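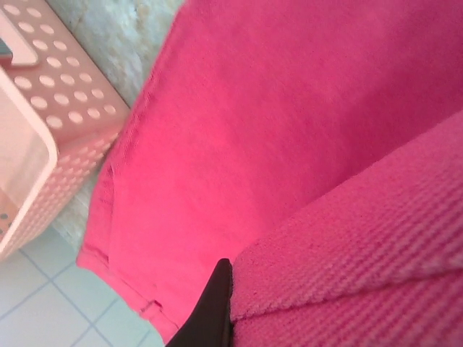
Flivano Two-Texture Towel — Pink

A bright pink towel with two faces. One is smooth and slightly fuzzy, the other is ribbed on the diagonal. Use the smooth side on your face and hair and the ribbed side for everything else. A small tab or loop is stitched to the hem.

Size and fabric

Bath size: 27 in. wide. Cotton, woven for Flivano by Tesar. The hem is folded and thicker than the body of the towel, so it takes up a little room on a narrow rail. Allow for that if you stack more than 3 on a shelf.

Color

Pink only at the moment. The ribbed side looks a shade cooler and rosier than the smooth side, and both look deeper in a fold. If you are matching a bath mat, order one towel first and check it in your own bathroom light.

Washing

Wash before first use, on its own or with reds and pinks. After that, warm wash with similar colors. No bleach. Skip fabric softener — it flattens the ribs and the towel dries you less well. Tumble dry low or hang by the loop. Trim a pulled thread with scissors, don't tug it.

Folding

Fold in half lengthwise with the smooth side out, then in thirds. For a hook, leave it unfolded and use the loop.

Ordering

Sold singly or in a set of 2. Orders over $70 ship free. Unwashed towels can be returned within the month.

Goes with

Fagerlund wall hook, single
Drikell laundry bag, large

Page updated 2023-08-14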